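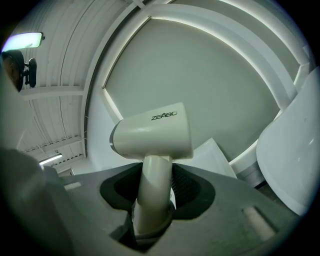
A white ZEABO hair dryer, held upright.

The Last Ferry to Breltent

Kirsty Dunbar had read all 2641 responses, every one of them, and she would have happily read 2641 more!

They had come in on paper and by email and, in one case, on the back of a tide table. The island of Breltent wanted to run its ferry on hydrogen, made right there on the hill from wind that blew whether you liked it or not, and the council had asked people what they thought. People thought a great deal. They thought about the noise of the compressor and the color of the tanks. They thought the old diesel boat, the Gaillard, had carried their grandmothers and deserved a brass plate at the very least.

"You're smiling again," said Annick Vidal, who had the desk across from hers and a stack of tank drawings up to her elbow.

"Listen to this one. 'I am 10 years old and I would like the new boat to have a horn.'"

"It has a horn. It has to have a horn."

"I know! I'm going to write back and tell her."

By four the wind had come up out of the west and the lights were on along the harbor. Kirsty pulled on her coat and went down to look at the Goklow. She went most evenings now. The new ferry lay on the inside of the pier with her fenders squeaking, blue to the rail and white above, and on her top deck stood the long tanks under their slatted roof. Kirsty loved those tanks. She loved that you could stand on the pier and point up the hill at the turbines and then down at the boat, and that was the whole supply chain, hill to harbor, with one pipe in between (and a good many valves, as Annick would remind her).

Hiu-tung Lau was on the ramp with a flashlight in his teeth.

"Pressure's holding," he said, once he had taken it out. "It held all night and it held all day. I keep going back to check and it keeps holding."

"So we could go."

"We could go out past the light and back. If the skipper says so."

The skipper was Ditte Steinarsdóttir, and she was already in the wheelhouse with her boots off, drinking coffee. She had run the Gaillard for 15 winters and had written the longest response of anybody, nine pages, most of it against. Kirsty had read it twice. It was the best thing in the pile, full of currents and ice and what the pier does in a southerly, and half the changes to the fueling plan had come straight out of it.

"You moved the filling point," Ditte said.

"You told us to."

"I tell people lots of things." She set down the cup and felt around for her boots. "Well, get that line off, then."

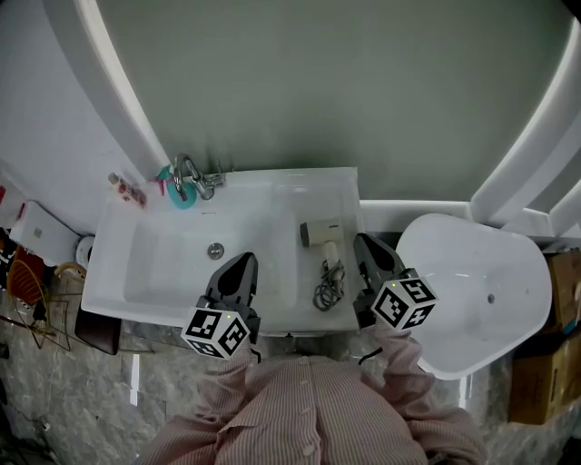 Where does the Goklow's hydrogen come from?
It is made on Breltent itself, using power from the turbines on the hill, and piped down to the harbor.

They slipped off the pier so quietly that Kirsty heard the gulls, and then the water along the hull, and then Hiu-tung laughing up on the top deck beside his gauges. Out past the light the swell took hold of the boat and lifted her, and Ditte leaned on the horn, long and low, so that it carried all the way back over the town.

In a kitchen on the hill, a window flew open.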